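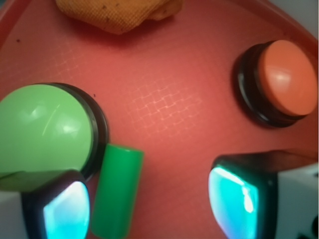
3.2 Surface color and visual search at the table

Older adults with reduced contrast sensitivity often report trouble finding small items on a table or tray. Earlier work has looked mostly at plates and cups. Much less has been written about the surface underneath, even though it fills most of what a seated person looks at during a meal.

We collected survey answers from 150 residents at two care homes, Pretar and Plisow. All of them ate at least one meal a day from a tray. Residents were asked which items they had trouble finding, what color of tray they used, and whether the dining room was lit from the ceiling or from a window. Staff read the questions aloud when asked to.

White items on white or cream trays drew the most complaints at both homes. Red trays drew fewer, but the answers were mixed for orange and brown items, which share much of their hue with the surface. Green items were rarely mentioned – the hue difference is large, and it remains useful when the two surfaces are close in lightness.

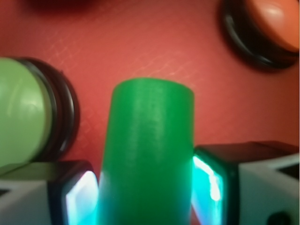
Figure 2. A green cylinder against a red surface.

This last point needs some care. Residents with a red-green color deficiency cannot rely on hue in the same way, and for them a difference in lightness matters more. The survey did not include a color vision test, so we cannot separate this group from the rest.

Lighting was the second factor. At Plisow, where the tables are set along the windows, residents complained about glare in January more than at any other time of year. Glossy trays were named more often than matte ones. The dining room at Pretar has ceiling lights set to 200 lux, and glare was seldom raised there.

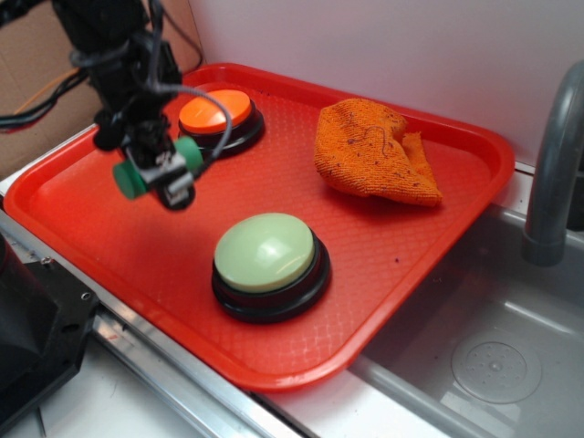

Photo: Vollwood

Texture was not part of the original survey. Several residents brought it up on their own, saying that a patterned tray kept cups from sliding but made crumbs and pills harder to see. We added a question on texture to the follow-up form used at Ñahui, and those answers are reported in Section 4.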